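Condisach opens household sorting room in Brusell, asks for gloves and small items before winter

BRUSELL – Condisach, the household reuse shop on Kamata Street, will open its new sorting room in October. The room takes over the back half of the building and gives the shop a proper place to go through mixed boxes of donated goods before they are priced or passed on.

Until now, sorting was done at the end of the sales counter, between customers. Boxes waited in the hallway, and small items such as gloves, socks, kitchen tools and toys were often left until last. Last winter the shop put 339 pairs of knit gloves and mittens on its racks, most of them after the coldest weeks had passed. The new room is meant to get winter goods out earlier.

Boxes are tipped out onto covered tables and the contents are worked through by type. Knitwear goes first. Gloves are matched, rolled together as a pair and set aside in a bundle, so that a single glove is easy to spot. Singles are kept for 14 days in case the other one turns up in a later box. After that they go to the yarn shelf, where anyone can take them for mending or craft use at no charge.

Hard items are sorted after the knitwear. Plastic tubs, cups, bath toys and basins are checked for cracks and washed before they go out front. Wood and metal kitchen tools are kept apart from toys. Fabric pieces too small to sell as clothing are bagged by color and sold by the bag.

The tables are covered with bright sheets that can be lifted off and washed. The shop tried plain white covers in the spring and went back to color, as pale socks and gloves were too easy to miss on white.

"The small things are what people come in for, and they were the things we were slowest with," Condisach said in a statement. "A pair of gloves sells in an afternoon if it is on the rack in November. In March it goes back in a box."

The shop is also starting the Amov shelf, a set of bins near the front door for items priced at $2 or less. Gloves, hats, scarves and small kitchen goods will make up most of it to begin with. The bins will be refilled each morning before the shop opens.

Condisach is asking for the following items through the end of November:

Knit gloves and mittens, any size, in pairs if possible
Hats and scarves
Thick socks
Plastic basins and tubs without cracks
Small toys in working order
Clean fabric pieces, including fleece and towel ends

Items should be clean and dry. Gloves can be rolled together or tied with a bit of yarn – please do not use staples or safety pins, which snag the knit. Mixed boxes are fine and do not need to be sorted at home. The shop cannot take mattresses, car seats, paint or anything with a damaged cord.

Drop-off is at the side door on Kamata Street, next to the loading bay. Boxes should be light enough for one person to carry, and there is a limit of 5 boxes per household per visit. The door is open from 9 a.m. until 4 p.m. on all shop days. Boxes should not be left outside after closing, as rain ruined several loads of clothing last year.

Visitors who want to see the sorting room can ask at the counter during opening hours.

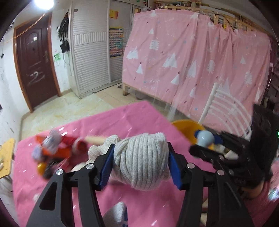
Larger loads, such as the contents of a whole closet or kitchen, can be arranged ahead of time at the same counter. Receipts are available on request.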